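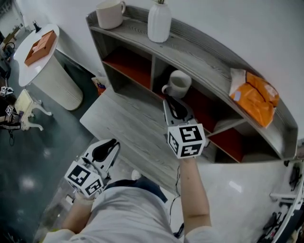 February, bench 2, started 08:40

Reactive dyeing trials, low-salt recipe, continued from previous page. Fabric is the bleached single jersey from Veres, same roll as last time. Pieces cut and conditioned overnight by Nii.

Aim: cut the electrolyte without losing depth on the navy. Standard recipe carries 46 g/l salt. Trial recipe carries 20 g/l plus the Promadex fixing aid, liquor ratio unchanged.

Run A (standard). No problems. Exhaustion curve matches the January one closely enough that I have not replotted it.

Run B (trial). Alkali dosed over the full period, linear. Slight foaming at the first dose, gone by the second. Shade a touch redder than A. Delali measured both and has the readings on the shared drive under Andotia, subfolder navy.

Run C, repeat of B with softened water. Redder cast mostly gone. Suspect hardness, not the fixing aid. Should have checked the supply before starting B, as the softener was on regeneration until mid-morning.

Wash-off: B needed one hot rinse fewer than A before the liquor ran clear. C the same as B. If that holds on the pilot machine it matters more than the salt does, for both water and steam. Do not quote it to Fusomska yet.

Effluent: composite samples taken from all three, 350 ml each, labelled and in the cold store, top shelf. Mariama to run COD and conductivity. Conductivity on B ought to be well down; COD could go either way because of the fixing aid.

Rub fastness: dry fine on all. Wet is half a grade lower on C than on A. Repeat before believing it, the crocking cloth was from the end of an old pack.

pH meter drifting again. Recalibrated at 11:20 and it was out by the afternoon. Kwaku has a spare electrode, ask him.

To do:
Repeat C on a fresh cut, check hardness first
Light fastness set for A and C (Ailsa has the lamp booked, 11 slots left)
Order crocking cloth
Find the supplier's data sheet for the fixing aid, section on biodegradability missing from our copy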